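Planning our room robot: the bedside table gallery

I've been putting together the shopping list for a robot that can do the small jobs in a guest room. Shutting drawers, straightening the remote, that sort of thing. Most of my budget arguments come down to one little round table, so it gets a gallery page all to itself. Click through, and the sums are underneath.
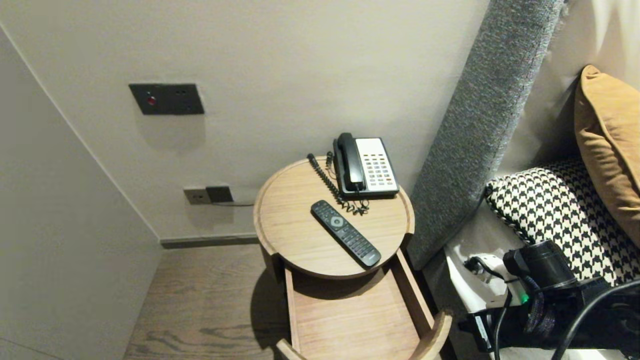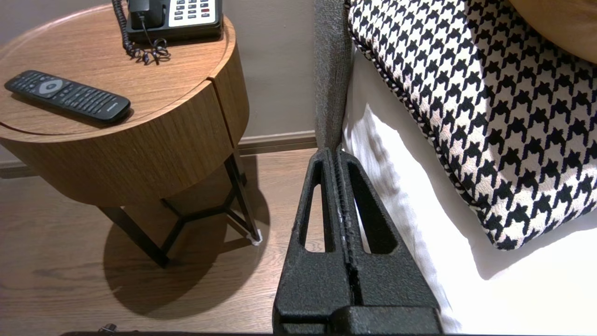 Both from the same bedside, with the phone and the remote on top.

Timbridge, June

The drawer first. It's pulled open in the first picture, and you can see the front edge is curved, which is lovely to look at and a pain to shop for. I'd pencilled in a cheap set of flat-pad fingers at 71 pounds a pair and thought I was being terribly clever. Then I started thinking about a curved drawer front and put a second, softer pair on the list as well. So that's the finger line doubled before we've bought anything else!

The second picture is the one I keep going back to. Slim black fingers, pressed together, with the long oval cutouts. I like that shape for getting in beside a bed, and I've asked both suppliers to quote for something similar. Mirani came back first (they usually do) and Ereck are still thinking about it. If you're pricing your own, ask whether spare fingers come in the box. I forgot, and had to go back and ask all over again.

Then there's the phone cord. I love an old-fashioned desk phone in a room, but that coil gets everywhere, and any arm we buy will have to work round it. I've put down five days of somebody's time just for practising near cords and cables. My first draft had two, and I was kidding myself.

Sockets are the other thing I'd tell anyone to look at early. There's a double one low on the wall near the floor, with one side in use in the first picture, and a power strip up on the bed. I've added a line for proper cable covers and longer leads. It's dull stuff and it isn't dear, but it's exactly what gets left off, and then you're cross with yourself on the first morning.

The total for the Vutlow trial stands at 3,354 pounds. That's fingers, leads, covers, the practice days and a bit put by for breakages – and it doesn't include the arm, which we'd hire for the first stretch. I did look at buying outright and went off the idea quite quickly. I'd sooner spend the money once we know which jobs it's any good at.

Still to price: a wrist camera, a spare remote or two (they will get dropped) and something to go under the table feet so it stays put when the drawer gets a tug. I'm also in two minds about lighting. The shadow under that table is pretty dark in the second picture, and a small lamp might save us a dearer camera.

I'll add the wardrobe and the desk to the gallery next, once Ereck have sent their figures over.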